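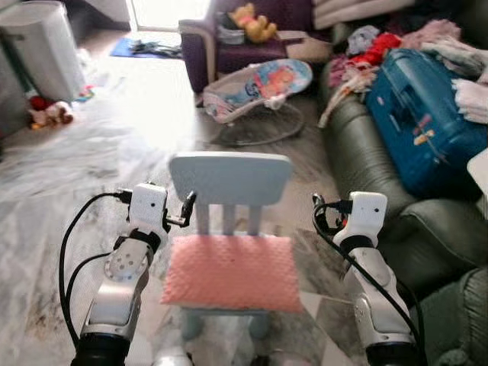
Tolora 300 Tube Rocker
Sold and serviced by Brerneck Lab Supply, Halstead
Price: $745
Page last updated 4/8/22

I've sold a lot of tube rockers over the years and I've used even more of them, going back to when I was the person in the draw room with twelve lavender tops in one hand and a phone in the other. So when I tell you the Tolora 300 is the one I'd buy for a small lab or a clinic, I'm speaking as somebody who has had to scrub the other ones out with a toothbrush!

What it does is simple. You lay your blood tubes in the grooves on the mat, you turn it on, and it rocks them gently so the sample stays mixed with whatever additive is in the tube. That's the whole job. It doesn't shake, it doesn't vortex, and it won't froth your sample (please don't ask it to resuspend a pellet, I get that call every few months).

The platform moves at one fixed speed. I know some of you want a dial. I wanted a dial too, and then I spent a year with a rocker that had one and found it set to maximum every single morning. Fixed is fine for routine hematology tubes. If you're doing staining or blot work you want the variable model, the Tolora 700, and I'm happy to talk you through that one if you call, but it costs more and takes up a good deal more bench.

What's in the box

The rocker itself, one dimpled mat, one flat mat, the power cord, and a printed manual. The manual is short and the drawings are decent. You'll also find a little bag with two spare rubber feet in it. Keep that bag! Tape it to the underside of the unit or put it in the drawer with the fuses, because the feet are the first thing to go and they come from the maker in packs far bigger than anybody needs.

Mats

Both mats lift straight off and go in the sink. Warm water and mild detergent for everyday, and a wipe with diluted bleach if you've had a spill, followed by a rinse. Don't autoclave them. They come out shaped like a potato chip and I can't replace them under warranty when that happens. Alcohol wipes are okay on the housing but they'll dull the mats over time.

If you run a lot of pediatric microtubes, look at the Amoah insert. It's sold separately and drops in where the dimpled mat goes, with narrower channels so the small tubes don't wander off and turn sideways. I was skeptical about it (it looks like something you'd put ice cubes in) but the people I've sold it to keep ordering a second one.

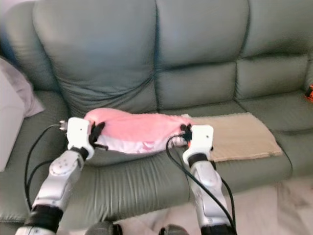 It also fits the older Tolora bases, the ones with the square switch on the back, so if you already own one of those you can just add the insert and leave the rest of your setup alone. Check the two tabs on the short side first. If yours are rounded you have the very early base, and the insert will sit crooked – call me and I'll see what I can do.

Power

The standard unit is for US outlets. There's a 230 volt version too, same price, for those of you shipping to field sites or sister labs overseas. It's a different motor, so you can't just swap the cord. Tell me which one you need when you order. We keep the standard one on the shelf in Halstead and it normally goes out the next business day. The 230 volt one has to be ordered in, and that's been slower than I'd like since February.

Noise

Quiet. I run one next to my desk as a demo and I forget it's going until I see the tubes moving. If yours starts to click, it's almost always a tube cap tapping the rail, so slide everything toward the middle before you go looking for anything worse. A steady grinding sound is different. Turn it off and call us.

Setting it up

Put it on a level bench with a little space at both ends so the platform can swing freely. Don't stack anything on top, and keep it away from the centrifuge – two machines moving on one light bench will walk toward each other, and I've seen where that ends. Let it run empty for a few minutes the first time. There can be a slight rubbery smell from the belt on day one and it goes away.

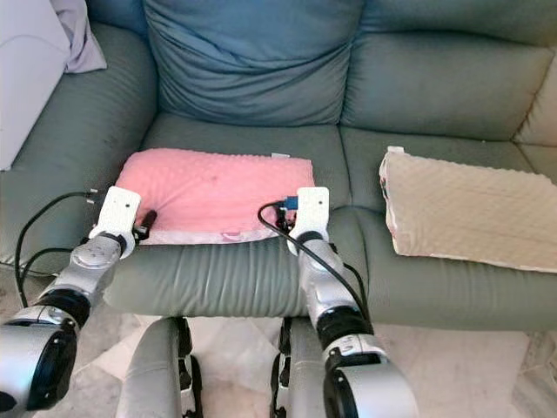 Pink and beige dotted cushions on the sofa seat.

Warranty and repairs

Two years on parts and labor, and we do the work ourselves here at Brerneck. Send it in clean, please, with the decontamination form filled out and taped to the outside of the carton. I can't open the box without that form, and a unit that arrives without one just sits in receiving until somebody faxes it over (yes, we still have the fax). Belts and feet are wear items and aren't covered, but a belt is cheap and takes one screwdriver to change.

Ordering

Clinics and schools can send a purchase order. Everybody else can pay by card over the phone or through the cart on this page. If you're buying for more than one site, call before you check out and I'll put the shipping together on a single invoice. Returns are fine within thirty days as long as the unit hasn't been used with patient samples.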